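Small Things on Walls and Shelves: Picture Frames in Shared Student Rooms
Birkar House Residence Project, final report

Introduction

When our group first sat down to choose a topic, we had big ideas about furniture and floor plans, and then one of us mentioned that the first thing she unpacked at school was a picture frame, and we spent the rest of the meeting talking about that! So this report is about frames. We wanted to learn what people put in them, where they keep them, and why some end up face down in a drawer by February.

How we went about it

We sent a short survey to the residents of Birkar House and the Tromness building next door, and 153 people wrote back, which was far more than we had dared to hope for. We also held 13 longer conversations, most of them over coffee and a few that ran well past dinner. People were generous with their stories, and we are very grateful.

Alongside the survey we spent time handling frames ourselves, mostly the small rectangular kind, because those came up again and again in the answers. A desk or a windowsill in a shared room doesn't leave space for much else. We looked at them from the back as well as the front, and came to feel that the back deserves more attention than it gets. It is the side you deal with whenever you want to change the picture. A small frame with a thin black border and a plain tan or light brown backing panel, set on a white table, is a good example of the simple style most of our residents told us they prefer.

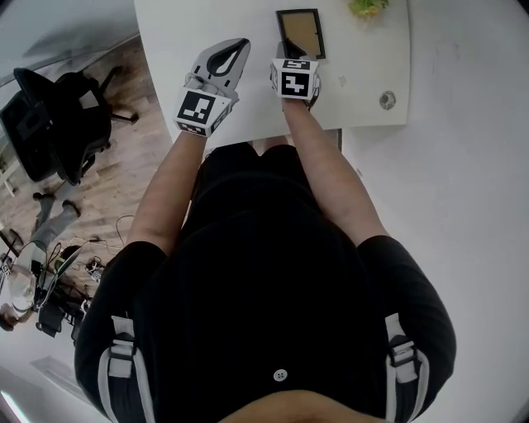
What people told us

Family photos were the clear favorite, with pets close behind (one resident keeps a whole row of the same old beagle). Postcards and ticket stubs came up too, along with one very handsome pressed fern.

Placement turned out to be a touchier subject. Hanging anything in Tromness means asking for permission, so most people there lean their frames against a wall or a lamp. In Birkar House, where hooks are allowed, frames tend to gather over the bed. Six residents said they had never changed the picture in a frame since moving in, and two of those were still showing the sample photo from the store.

What we would do next

We would love to visit the same rooms again in the spring and see which frames have moved. We would also ask more about the backs, especially whether stiff clips keep people from swapping their pictures.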